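A visit to the household robotics open day in Noltby
2 January 2024

In December I traveled to Noltby for the open day of Avari, a company which develops robots for work at home and in small shops. I had wanted to go for two years. Each time I had registered too late, because they only let in 70 visitors, and the places go quickly. This time I wrote to them early in the morning when the list opened, and I received my confirmation before lunch.

I should say first who I am, so that the reader can judge my opinions. I am not an engineer. I worked for many years in laundries and later in a shop for paper and gift articles, and now I write for our association of small shop owners. English is my third language and I ask for some patience. My question for this visit was the one our members ask me all the time: can I buy a machine which does the boring work, and will it do it well enough that I don't have to stand next to it?

The journey to Noltby takes four hours by train from my town, with one change at Sutwood. The station at Sutwood is being rebuilt and there was no warm place to wait. I mention it for those who want to go next time. Take a thermos. From Noltby station it is a short walk along the canal, and the building is marked only with a small sign next to the door, so I walked past it and had to come back.

We were received with coffee and a kind of cardamom bun, and then divided into groups. My group began in the hall with the wheeled machines. I will be short about these. They carry boxes from one shelf to another and they do it well. One of them stopped politely when a visitor put his bag on the floor in front of it, waited, and drove around. This type of work, I think, is more or less solved, if your floor is flat and your aisles are wide. In my old shop neither was true.

The second part was for me the real reason to come. It was about the hands. Our guide told us that a machine which lifts a heavy box impresses visitors more, but that the company spends most of its time on soft and thin things – cloth, bags, paper, cards. A box has the same shape before you lift it and after. A sheet of paper does not. When you take it at one corner, the other three corners do something else, and the machine must understand what they do.
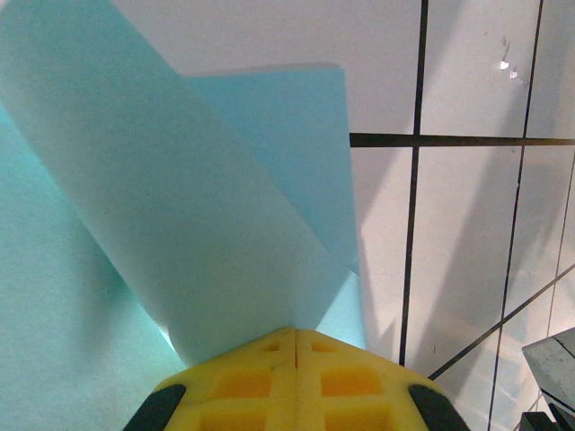 I have folded perhaps more sheets in my life than anybody in that room, and I can confirm that this is difficult also for people. When a new girl came to the laundry, she needed weeks before her hands knew how hard to hold. If you hold too softly, the material slides away. If you hold too hard, you make a mark, and with paper the mark stays forever. In the gift shop we threw away much wrapping paper in December for exactly this reason, when we took in students for the season. So I looked at the pressed fingers of the gripper with a certain respect and also with a certain doubt.

I asked how the machine knows how hard to press. The answer was that the soft fingers forgive some of the error. They give way a little and spread the pressure, so the control does not need to be perfect. I found this a clever answer. A good part of the skill is then in the material of the finger and does not have to be in the computer. But I asked also what happens if the sheet is taken a little crooked, and here the guide was open with us. A person feels it and corrects without thinking. Their machine has to see it, decide that something is wrong, and often put the sheet down and begin again.

This beginning again is, in my opinion, the most important thing to watch if you visit such a place. Please do not look at the one time it goes smoothly. Stay and look at the next times. I stayed at the same station while my group went on to the charging room, and I had to find them afterwards. During my time there I saw takes that were very good, and I saw one where the material was let go too early and the staff had to put it back by hand. Nobody was embarrassed, and the work continued. I liked that they did not hide it from us.

Speed is a different matter. I did not bring a watch for this purpose, but no experienced worker would be afraid of the tempo. In the laundry you would be sent home with it. The company says that speed comes later, and that a slow machine which works through the night has done more in the morning than you think. This is true in a factory. In a flat I am less sure that I want to hear it moving while I sleep.

After lunch (a lentil soup, quite good, with bread) there was a talk about how the machines learn. The speaker told us that for one single chore they had collected 3000 tries before they were satisfied that it was worth showing to guests. I wrote this number in my notebook and underlined it. A student in my shop had maybe a few afternoons of practice, and then I went for my coffee. The speaker said that the next chore needs fewer tries because something from the first one is kept. He could not say how many fewer. I would have liked to hear it.

We were also shown how much the room matters. A kitchen or a bathroom is not built for a machine. Shiny surfaces reflect the light, and walls, frames and small devices stand where a person has found them practical. For us it is nothing. We reach past the things without looking. For a robot arm it is a question of where the elbow goes while the fingers are busy in the front.
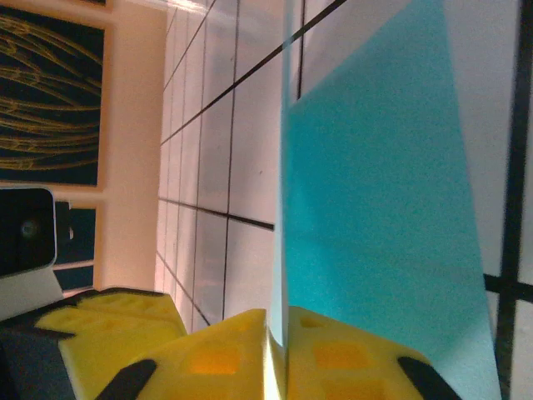

A stiff sheet is an easier customer than a soft one, in my experience. You can take card by the edge and it stays what it is, and you can stand it up, turn it and push it against another thing to make it straight. In the shop I would give a beginner the cards and the boards first and the tissue paper at the end of the week. I was pleased to hear that they think in the same order here. The guide explained that they go from stiff to soft and from big to small, and that a thin thing lying completely flat is still among the worst, as there is no edge to come under. A person uses the fingernail. I asked if they had tried to give the gripper a fingernail, and people laughed, but the guide answered seriously that yes, they had, and that it scratched the table.

The last part was a visit to a small partner company in the same building, Kárason, which makes fittings and shelves for shops. Their idea is the reverse one. They want to change the shop so that the simple machines of today can manage in it. Bags hang always with the opening to the front, cards stand in slots with some air between them, and nothing lies flat. I must say that this convinced me more than I had expected. I would have been glad for such shelves already when I had only human helpers. The prices were not ready, and when I asked a second time they were still not ready.

So what do I tell our members? Carrying and bringing from one place to another, yes, if the floor allows it. Sorting of stiff goods with a known size, maybe in a few years, and only if somebody is nearby for the times when it goes wrong. Folding, wrapping and everything where the material has its own will, no, not yet, and I would not pay a deposit for it. At home I would say the same and be even more careful. A shop has at least an order of things which repeats every day. My own kitchen does not.

I would still recommend the visit. The staff answered all questions, also the simple ones, and they did not speak to us as if we had come to buy. Some practical points for those who go:

Register on the first day, and bring the confirmation on paper, as the network in the building is weak.
The floor in the big hall is cold. Wear good shoes.
The talk after lunch is in English, and there is no translation.
There are few chairs at the stations. If you have problems with standing, write to them before and they will help.
The last good train back goes early in the evening. I missed it, and spent one more hour in Sutwood without a thermos.

The next open day is not announced yet. I have asked to be put on the list, and I have asked Kárason to send me the prices for the shelves when they exist. I will report in this place when I receive them.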